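站牌上那张纸

2020年12月3日

先说结论，免得看不完的人骂我绕。公交站牌上那张纸质时刻表，应该贴回去。每一站都贴。贴大一点。

好了，下面是为什么，以及我这一个月憋的火。

事情从十一月开始。Lostolham的公交公司换了一套系统，叫Flidow，手机上装一个，车到哪了、还有几分钟、哪站挤不挤，都有。挺好的，我也装了。然后某天早上我去Rutherford街那站等5路，站牌上那个玻璃框里空了，四个角还留着胶带印子，中间贴了一张巴掌大的东西，一个二维码，一行字，请下载Flidow查询实时班次。

就这样。没有公告，没有过渡期，纸没了。

我当时没太在意，赶着上班。掏手机，手套摘一只，扫，玻璃反光扫不上，换个角度，扫上了，跳到应用商店，我已经装了啊，退出来，打开，转圈，更新，同意条款，转圈。车来了。

所以那天其实没用上。车自己来了，我上去了。

真正让我觉得不对劲的是后一个礼拜。站上有个老太太，我认得脸不认得名字，拎着个布袋子，站在那个玻璃框前面看。看了很久。她大概是以为纸在背面，绕过去看了背面，背面是治牙的广告。又绕回来。然后问我，下一班几点。

我说我看看。掏手机，转圈。

她说不用不用，不麻烦你，我等着就行。

就这句，"我等着就行"，我想了一路。以前她不用跟任何人开口的。她走过来，看一眼，知道了，心里有数，可以去旁边面包店买个东西再回来，可以坐下，可以决定走路。现在她得等着，或者得求人。

你说这是小事，是小事。但一天里头的小事就是这么多，一个人一天出门能碰上几件大事。

先把对面的理由摆出来，我不想让人说我不讲理。

理由一，纸会过时。时刻表改一次，所有站都要派人去换，换不过来就错，错的信息比没有信息更坏。这是公司那边Saeed Asadi在区里那次说明会上讲的，他管运营，人很客气，PPT做得也清楚。我承认这条有道理。我自己就被旧表坑过，暑假班次，按学期的表等，等了个寂寞。

理由二，实时比时刻表准。表上写八点零五，堵车，来不了，那你看表有什么用。手机上告诉你还有九分钟，那就是九分钟。

理由三，钱。印、覆膜、跑腿、玻璃框坏了要修。他没说具体多少，我问了，说要回去核一下，到今天没核出来。

理由四，没有明说但是全场都听出来的，就是大家都有手机了嘛。

一条一条来。不按顺序，我想到哪写到哪，今晚还得交另外一篇东西。

先说第四条，因为它最烦人。

"大家都有手机"，这话一半真。大家是都有手机。但"有手机"到"此刻在站台上能用手机查到5路几点来"，中间隔着一串东西：有电，有流量，屏幕没碎，手没冻僵，眼镜带了，装了这个软件，没忘密码（查个车为什么要密码，这个后面说），看得懂界面，下雨的时候屏幕不乱跳。随便断一环就没了。我自己，四十来岁，天天对着电脑干活的人，上个月断过好几回，每一回断得都不一样。

一张纸的那串东西是什么？眼睛。还有天没黑透。天黑了站上有灯，灯坏了那是另一个投诉。

所以别跟我说"都有手机"。手机是我的，我花钱买的，我花钱充的流量，我的电。站牌是你的。你把你该立在那儿的东西，挪到我口袋里来了，然后说这叫升级。

这一点我觉得没人好好讲过。原来告诉乘客几点有车，是开公交那一方的活儿，写出来，贴出来，白纸黑字。现在这个活儿归乘客了，你自己去查，查不到是你没装，是你没更新，是你手机老。责任就这么悄悄换了边。车晚了，以前我可以指着纸说，你写的八点零五。现在指什么？屏幕上那个数字一直在变，还有九分钟，还有九分钟，还有十一分钟，刷一下没了。它没有骗过你，它每一秒都是对的。可是你没有东西能指着了。

Juwita Tarigan在说明会上讲的就是这个，讲得比我好。她在Flesex那个仓库上夜班，早上下班坐头一班回来。她说，以前纸上印着头班车是哪个点，我跟主管说我得几点走，主管看纸，认。现在主管说你手机上那个不是天天变吗，你等一下再走也行吧。

全场安静了一下。Saeed Asadi低头记了一笔。

我特别想说这个例子，因为一般讨论这种事，一上来就是老人，老人不会用手机，可怜的老人。然后对面就说，那我们开培训班嘛，教老人用手机嘛，问题解决。Juwita不是老人，手机用得比我溜。她要的是一个写死的、公开的、别人也看得见的承诺。纸干这个活儿。屏幕干不了，或者说，干得不一样。

时刻表是一种承诺，实时信息是一种播报。两样东西。你可以播报得无比精准同时什么都没有承诺。天气预报就是，它从来没答应过你不下雨。

公交公司把承诺撤了，换成播报，还让我们鼓掌。

再说第二条，实时更准。

准的。我不抬杠，确实准，我自己现在出门前也看Flidow，看还有几分钟，拖到最后一刻再穿鞋。好用。我要是说不好用那是撒谎。

问题在于看时刻表的人很多时候问的根本不是"这辆车几分钟后来"。问的是：这条线晚上开到几点？礼拜天有没有？我下午去看牙，四点多看完，回得来吗？要是赶不上这班，下一班是十分钟还是一小时以后？

这些问题一张纸扫一眼全有。横的竖的，一天从早到晚摊开在那儿。你看到的是整个一天。而手机上给你的是接下来的2班，再往后要点进去，点"更多"，选日期，选方向，方向还写的是终点站名，我一个外来的怎么知道终点站在东边西边。

Wekesa Tanui是我同事，搬来没多久，他跟我讲他怎么认识这个地方的，说就是站在站牌前面看。等车没事干，把那张表从头看到尾，看有哪些站，哪条线跟哪条线在哪儿碰上，哪个站名奇怪，下回去看看。他说他头一个月没在手机上查过路，全是这么看熟的。

我也是。我刚来的时候中文以外的字看着都累，可是时刻表不累，数字嘛，站名嘛，一列一列的。我在Rutherford街那站学会的这个城市。这话有点肉麻，留着吧，不改了，没时间。

手机上学不会。它只回答你问的。你不问它不说。一张纸会把你没问的也告诉你，比如原来有一条线开到水库边上，一天就那么几班，我就是等5路的时候在旁边那一栏看见的，后来真去了，夏天，带着面包和一个瓜。要是只有搜索框，我到现在都不知道有水库。

这叫什么，叫余光吧。纸有余光。

然后第一条，过时。

刚才说了，我承认。错的表害人。可你想想这个逻辑：因为我们有时候来不及换，所以干脆不贴了。那药盒上的说明书也可能印错，撤了？楼道里的门牌号漆会掉，撤了，大家扫码看自己住几号？

来不及换是管理问题。一年大改几次班次，提前定下来，提前印，改那天早上贴上去。别的地方干了几十年了。以前Lostolham也干了几十年了，我问过老司机，说以前就是晚班收车的时候司机顺手带一叠，沿线换过去，一个晚上的事。后来这个活儿外包了，外包的那家嫌站多，拖，就老出错，然后现在说，你看，纸老出错。

先把它弄坏再说它坏了。这个路数大家熟不熟。图书馆开放时间先砍到谁都去不了，然后说没人去。邮局窗口先关到剩一个，排队排到门外，然后说大家都嫌邮局慢。我不是说有人在背后设计，我没那么阴谋论，多半就是各省各的一点钱，省到最后这个样子。可是结果一样。

第三条，钱。

我没有数字，他们也不给，那我只能讲感觉。一张覆膜的纸能贵到哪里去。系统倒是肯定不便宜，Flidow的广告我在车身上、在候车亭、在区报背面都看见了，整版的。那个广告印在什么上面？纸。哈。

要是真到了一张纸都贴不起的地步，你告诉我，我们这条街自己印。我不开玩笑，Zohreh Salehi已经印了。

Zohreh开打印店，就在Rutherford街拐角，店面窄得两个人得侧身。她那天听完说明会回来，当晚从网站上把5路的班次一个一个抄下来（网站上也没有整张的表，得一个钟点一个钟点地点开抄），排了个版，黑字白底，字很大，打出来贴在自己店门玻璃上。朝外。

第二天早上就有人站在她门口看。有人拍照。有人进去问能不能买一张，她说拿去拿去。有人进去说你这个不对吧，礼拜天那个头班改了，她改了，重打，换上。

你看，纠错机制。有个人，有扇门，你可以推门进去说这里错了。Flidow里头错了你找谁？我试过，有个"反馈"，点进去是选择题，你的问题属于以下哪类，没有一类叫"你们的表错了"。最后选了"其他"，收到一封自动回信，感谢我帮助他们变得更好。

然后密码的事，前面答应要说的。

查个车，为什么要注册。为什么要邮箱。为什么要问我生日。为什么要开定位，不开定位每次打开都弹一下，问我真的不开吗，开了体验更好哦。我就想知道5路几点来。站牌上那张纸从来没问过我是谁。

我跟Pejman Hassanpour为这个吵过一架。老朋友，搞软件的，吵完照样吃饭。他说你这人就是怀旧，数据有用的，知道人从哪上从哪下，线路才能排得合理，你们那个水库线没准就是因为有数据才保得住。我说要知道多少人坐水库线，车上数一下，司机天天看着呢。他说司机数的不算数据。我说那司机算什么。

吵到这儿就没法吵了。

不过他有一句我记下来了，他说你别把纸跟手机对立起来，两个都要不就完了，谁也没拦着你们两个都要。对啊！就是这个！谁拦着了？我从头到尾没说要把Flidow关掉。我用着呢。我说的是纸为什么要撤。多一个是加法，为什么非做成替换。

我后来琢磨，可能因为"两个都有"在汇报里不好看。"我们完成了数字化"，多利索。"我们做了个软件，同时继续贴纸"，听着像没做完。好多东西就是死在这个"听着像没做完"上头。

说到这儿要提签名的事。

签名是Juwita和Zohreh弄起来的，我就是跑跑腿，别给我记功。就放在打印店柜台上，一个夹板一支笔，后来加了一个夹板放在车站对面的面包店。到昨天晚上收的时候，648个名字。Zohreh说有人专门坐车过来签，签完问她，回去那班几点。她指指门上。

有一个小伙子签完在旁边空白处写了一行，写的是"手机上周掉马桶里了"。我觉得这是整份材料里最有力的论证。

也有人不签。有个先生看了半天说这都什么年代了，年轻人做点新东西你们就反对，放下笔走了。我没追出去解释。他说的那种人确实有，什么新的都反对，我们小区就有。我不想变成那种人，所以这篇我写得很小心，虽然你看着可能觉得不小心。

那到底要什么，写具体点，不然又说我们只会抱怨。

每个站，贴整张的时刻表，全天，各个方向，礼拜天和假日单列。字要大，大到不戴老花镜隔着一步能看。贴的高度，坐轮椅的人能看见，现在那个玻璃框装得太高了，这条其实是旧帐，纸在的时候就高，一块儿改了吧。

二维码留着，放角上，写清楚扫了能看见什么。

上面印一个生效日期，印一个电话，人接的那种电话。发现错了打过去有人记。

换表那天提前一个礼拜在站上说一声，哪怕就一张小条。

网站上放一个整张的、能打印的表，不用登陆。就一个文件。Zohreh说光有这个文件她能少熬半宿，别的站附近的店也能自己打出来贴。

没了。就这些。没有一条需要发明什么东西。

有人劝我说你把要求提少点，先要几个大站，成了再说。我想了想，不行。大站反而最不缺，大站有屏幕，有人可以问，班次也密，站着等一会儿总会来。最需要那张纸的是偏的站，线末尾那几个，班次稀，周围没店没人，信号还差。差一班就是一个小时。在那种站上，那张纸差不多就是全部的服务了。你把它撤了，杆子上就剩个站名，站名告诉你，这里可能会有车。

我去线末尾那站看过，专门坐到头去看的。风大。杆子，二维码，一张长椅。扫了一下，转圈，转了很久，出来一句网络好像不太好，请稍后再试。

我就坐那儿稍后。不知道稍后是多后。旁边地里有人在收拾什么，隔得远，我也不好意思喊过去问几点有车。坐着坐着有一种很奇怪的感觉，就是不知道自己是在等车，还是单纯坐在野外。区别就在一张纸啊。有那张纸，我是等车的人，还有四十分钟，可以走一圈，可以看书。没有，我就哪也不敢去，走远了怕它来，站起来又怕它不来。整个下午被攥在别人手里。

等到了。司机认识我，问你跑这儿来干嘛。我说看站牌。他说站牌有什么好看的，都没东西了。

回来的路上想写这篇，在车上用手机打的开头，是的是的，手机，你们笑吧。

还有一个事差点忘了，孩子。

我邻居家女儿，上小学，刚开始自己坐车上学，两站地。家里没给她手机，不想给，人家有人家的道理。以前她妈带她在站牌前认过，你坐这一列的车，看到这个数就该出门了，放学看另外一列。小孩学得快，还挺骄傲，纠正她爸，说爸爸你看错行了那是星期天的。现在怎么办，她妈在纸条上抄了放她书包里。又是自己抄。满城的人都在自己抄。Zohreh抄，邻居抄，Juwita说她手机相册里存着十月份拍的旧表，不敢删。

公司把印表的钱省了，这个活儿没有消失啊，它散出去了，散到超过100个、超过不知道多少个厨房桌子上，每个人抄一份，每个人抄的都可能有错。这叫效率？把一个人一晚上干完的活儿拆给全城的人天天干。账上是看不见的，因为厨房桌子不入账。

同样的事到处都是，我一写就收不住。饭馆菜单扫码，银行单子自己打，医院挂号自己在机器上戳，超市结帐自己扫，扫错了红灯亮起来一个人跑过来看你像看贼。每一个单拎出来都能忍，我都能忍，我也都忍了。加一块儿就是一天里头不停地在给别人干活，还得装他们的软件才能干。

站牌那张纸是我不想再忍的那一个。也不为什么，可能就因为它最小，最便宜，最没有理由撤。要是连这个都要不回来，那别的更不用谈。

昨天Saeed Asadi给Zohreh打了个电话，打到店里的。说签名他们知道了，会研究。说个别站点可以考虑"试点恢复"。试点恢复！一张纸，试点。Zohreh问他哪几站，他说还没定。Zohreh问他什么时候定，他说不好讲。Zohreh就跟他说，你看，你也给我一个时刻表嘛。

她说他在电话那头笑了。人真的不坏，我再说一遍，我跟他没仇，他八成也是夹在中间的。说明会散了以后我看见他也在Rutherford街那站等车，也掏手机，也转圈。他抬头看了一眼那个空玻璃框，很快又低下头去了。

夹板下礼拜送到区里。签名纸原件，不扫描，我们就送纸过去。要来的人先去打印店门口集合，时间我让Zohreh写在门上了，坐5路来的看她门上那张表，别看手机，看手机也行，看你方便。

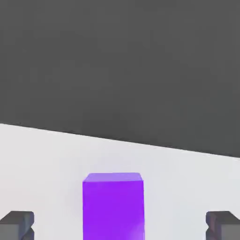

在那之前，各位要是路过自己家附近的站，看看框里还有没有东西。没有的话，手边有打印机的，自己打一张贴上，胶带多缠两道，这两天风大。写错了没关系，底下留个空，会有人拿笔给你改的。礼拜天那几班尤其要再对一遍，我上次就抄错了一行，害邻居白跑一趟，在这儿跟她道个歉。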